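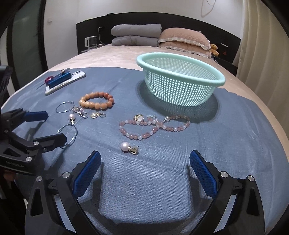
Renato Macaraeg reckons I'm too soft on celebrity podcasts, and that Plilside should have stopped after series one. Well, sorry Renato, but I've just binged all 6 new episodes and I'm hooked again!

If you missed it, Plilside is the one where the Yammine sisters chat about growing up with a soap star for a mum (yes, that Yammine, from the Ravetti adverts). The second series gets into the divorce, the tabloids and the baby news they kept quiet until May. Episode 2 had me in bits on the bus.

Grumbles? It's far too long. 90 minutes an episode, and a good chunk of that is the pair of them giggling at jokes we aren't in on – plus the adverts are twice as loud as the talking. I also could've done without the ex-husband's phone call, which felt a bit mean.

Still, four stars from me. It's free on the Flurnon app, new one out next week.

Posted 9/17/22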